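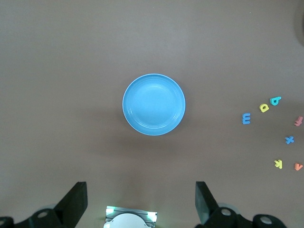
Letters at the Table: Early Years Room

The Early Years Room at Erkach has extended its letter table sessions, which began in November and will continue throughout the spring term. Children sit in groups of 6 and work with small foam letters and a plastic plate. The leader says a sound, and each child in turn finds the matching letter and places it on the plate.

Only lower-case letters are used at this stage. They are laid out at all angles, so that children learn to turn a letter the right way up before naming it - a step which many find harder than the naming itself. Pairs that are easily confused, such as b and d, are introduced in separate weeks.

Mariann Kerekes, who leads the sessions, asks that parents use the sound of a letter at home and leave its alphabet name until later. A sheet of suggested words is available from the office.

The room has received a further 200 foam letters from the Trodel fund, and these will be divided into sets for loan. Families may borrow one set for up to 24 days. Letters should be wiped with a damp cloth before they are returned, and any missing pieces reported to Kálmán Hegyi at the front desk. Loans open on 22/12/2019.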